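# Patching compound keeps cracking along a drywall seam

**rivet_and_shim**

I have a vertical seam in a white-painted drywall wall in a rented workshop unit in Surkton. The crack is hairline width and runs 50 inches up from the baseboard. I have filled it 3 times with Sovex ready-mix and sanded it flush each time. It reopens along the same line within a couple of months. The wall is interior, with an unheated stairwell behind it. Is this a product problem or a framing problem?

**tmk_plaster**

Filler alone will not hold a joint between two boards. Ready-mix shrinks as it dries and has little tensile strength, so any movement at the stud shows up as a crack. The joint needs tape.

1. Rake out the old filler with a utility knife, 6 inches past each end of the crack.
2. Press along both board edges. If either one moves, add screws into the stud.
3. Bed paper tape in setting-type compound. I use Piras, but any setting type will do.
4. Apply two finish coats, each wider than the last. Let each one dry fully.

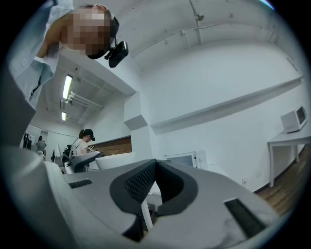

Mesh tape is acceptable only over setting-type compound. With ready-mix it tends to crack again – the mesh stretches slightly and the compound does not. Knife width matters too. A 6-inch knife is fine for bedding, but the last coat wants something wider or the ridge will show under side light.

**gableend7**

Mine did this and I just caulked it. Looks ok from the door.

**evmont_dan_halls**

Caulk will take the movement but it can't be sanded and it flashes through flat paint. I would check the stairwell side first. In my unit at Evmont the seam had been placed on a stud that was fastened only at the top, and tape did nothing until the bottom plate was screwed down. Leave the wall alone for 7 days after that before taping, and prime before you paint.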